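The made bed, and other fibs

Every November the home pages tell us to buy more cushions. I have my doubts. A cushion is a thing you take off the bed at night and put back in the morning, and at 40 pounds for a decent one I'd like it to do more.

Fox faces on mint green are at least cheerful. Plain grey pillows behind them keep it from turning into a nursery.
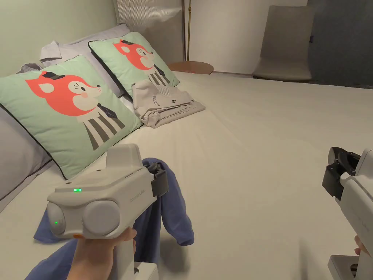
The folding question

Then there is the T-shirt left on the bed. Stylists at Grescombe call this "relaxed". In my house it is called not putting things away, and a folded top by the pillows at breakfast is still there at supper. I tried their evening reset for 2 weeks and moved the same jumper nightly.
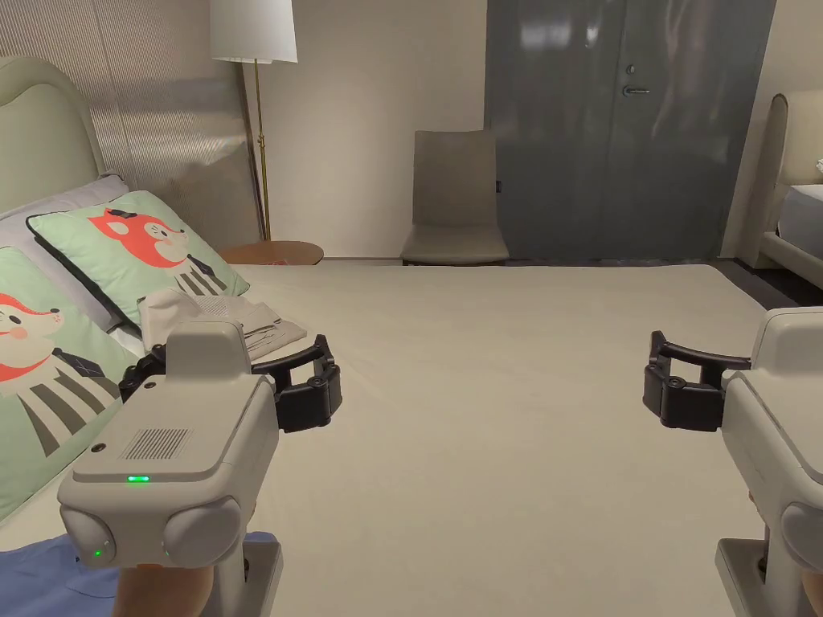 Neville Lockwood disagrees. He wrote to say that a clear bed gets him to sleep faster, and that he'd give up the wardrobe before the cushions.

Fine, but a smooth fitted sheet does most of that work. Pull it tight at the corners and the room looks tidy, whatever is piled at the head.

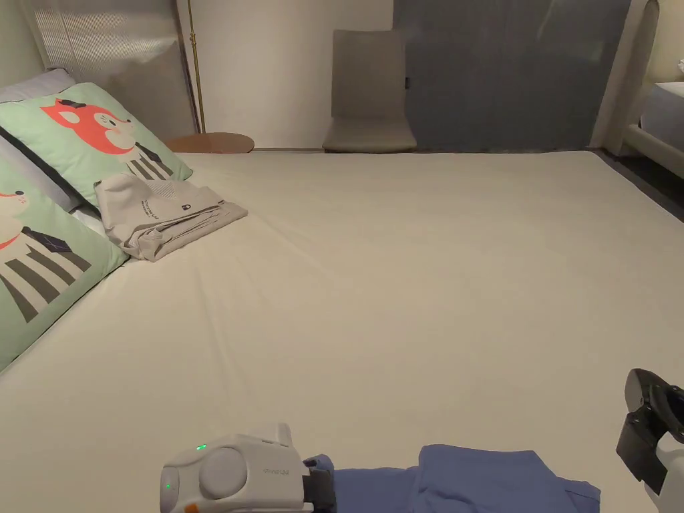

Do you need a throw as well?
Only if you get cold.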